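Visit to the Dritstead site: waste stores, training hall and a long walk round the fence

September 26, 2019

Our group of members from the regional energy forum spent a day at Dritstead, where two reactors have been shut down and are being taken apart. The visit had been put off once already, when the site closed its gates to outsiders during a fuel movement, so it was good to get there.

Getting in takes time. Passports were checked at the outer gatehouse and again at the inner one, and phones went into lockers between the two. Names had been sent in six weeks ahead. One member who had renewed a passport in the meantime had to wait until the new number was approved, and joined us after the first talk. Visitors coming in November should note that the site now wants the passport number exactly as it will be shown on the day.

The morning began with a talk on how the site is guarded and how nuclear material is accounted for. Until the last fuel left, every item was on a list held in two places, and the lists were compared each month. With the fuel gone the rules are lighter, but sealed sources and some old samples still have to be tracked. The inner fence has been moved in on the east side, which has freed up ground for a new lorry park. The outer fence stays where it is until the reactor buildings come down.

We then walked to the intermediate waste store. It was built by Bisgaard and has room for 598 steel boxes. The design life is 100 years, and the operator was open about the fact that no final disposal site has been chosen. We stood on the viewing gallery and watched the crane lift a box, turn it and put it down again. The crane is driven from a room at the far end, with no one on the floor of the store while it moves. The air is kept dry, and a few dummy boxes are stacked near the door so that inspectors can look for rust without opening a real one.

A question was asked about flooding. The store floor is 7 metres above the normal high tide level, and the drains outside were widened last year. Another member asked about the lorries through the village. Most of the rubble is being kept on site as fill, so there are fewer than people feared, though the parish council still receives complaints about early starts.

Lunch was in the canteen, which dates from the first reactor and has kept its original clock. Soup, sandwiches and a hot dish. Those who had asked for vegetarian food should collect it from the left-hand counter, as two of our party found out late.

After lunch came the training hall run by Dramell, where staff practise jobs before doing them in the active buildings. There is a full-size copy of a pipe corridor, made from plywood and scaffold tube, and a changing area where people learn to take off protective suits in the right order. Each job is timed in the hall first. If it takes too long the plan is changed, and the crew comes back and does it again. We were shown the dose records for one valve room, where the second plan came out at less than half of the first.
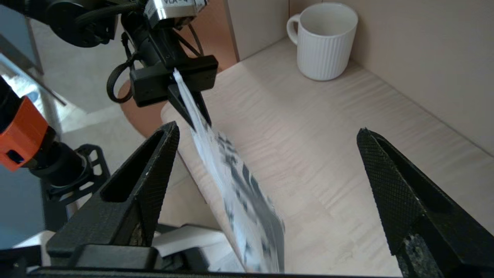 Ribbed white mug on the tabletop, with the black grippers. Dramell training hall.

The last stop was the control room of the older reactor, now out of use. The desks are still there, with most of the dials removed and blank plates fitted. The operator would like to keep one panel for the local museum, but it has to be checked for contamination and there is some paperwork about who would own it.

We ended with a short session on Gresia, the programme that the site shares with other closed stations for training guards and waste staff. It covers searches at the gate, radio use and what to do when a count does not agree with the list. Members wanted to know if local firms could send people. They can, for the non-restricted parts, and an application form is available from the visits office.

The coach left a little after four. Slides from the morning talk will be sent to members once the site has cleared them — the slides on the fence will probably be left out. Anyone who still has a visitor badge should post it back to the gatehouse.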